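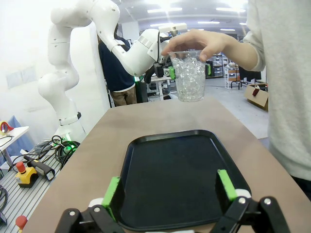 Griniteck wants 3000 good examples by the end of January, and a voice on the morning call asked if we couldn't just copy the easy ones and call it a day. Ha! I said no, the model would learn one move and fall flat on everything else.

08/01/2020

So we're at 2068 and my feet hurt. The cup handoffs are my favorite, but they're fussy (let go too early and the whole try goes in the trash pile, and then I have to type up why). I tossed 20 today, mostly my own fault for rushing. Bukeck keeps asking for more variety, so I've been changing my grip, my speed, which side I come in from, all of it. The Trernex labeling page froze twice and I ate my sandwich waiting for it.

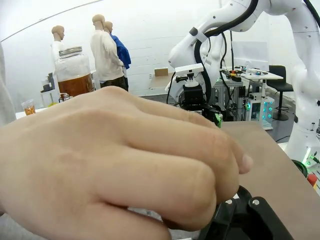

My hand by the black gripper, white arm behind.

Still have to sort the Harahap batch, 667 clips, and half have no notes at all. I'll start on those tomorrow with coffee, a big one! Oh, and I need to ask for a second hard drive before the first one fills up.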